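About Prorkisari

Prorkisari began at the Fallatstead Saturday market, with one trestle table, a borrowed marquee and more jars of bush tomato relish than any family could reasonably get through. Rafferty Pruitt had been making it for neighbours and cousins for years, and when a couple of visitors asked if they could take some home in their luggage, he went looking for smaller jars. That was pretty much the whole business plan!

We've grown a fair bit from there. These days we stock 77 lines from growers, bakers and makers in and around the district, and nearly all of them come from people we can drop in on with a ute and an empty esky. There's honey, macadamia brittle, lemon myrtle shortbread, olive oil soap, tea towels printed up at Rultano, and the relish, of course — still Rafferty's recipe, though he's finally let somebody else do the stirring.

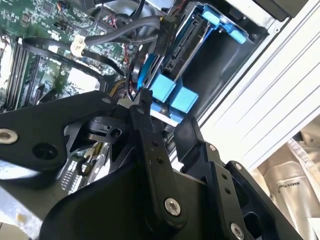 Our shop is on the main street, two doors up from the bakery, and it's open every day from 9 in the morning. If you're passing through on your way to the coast, come in and have a taste of whatever's open on the counter. We also look after the gift shelves at the Nistor visitor centre, where you'll find a smaller range that's easy to pack, including the 100 gram jars and the boxed biscuits.

Hampers have become a big part of what we do, especially once the weather warms up and the holiday houses start filling. We can put together 5 for the family or 2000 for a conference, and we're just as happy doing either (although we'd love a bit of notice for the second one). Tell us who it's for, what they like and whether they're flying home, and we'll sort out the rest.

Most of our makers are small outfits, so some things sell out and don't come back until the next season. Finger limes are the usual culprit. If you've got your heart set on something, give the shop a ring and we'll pop one aside for you.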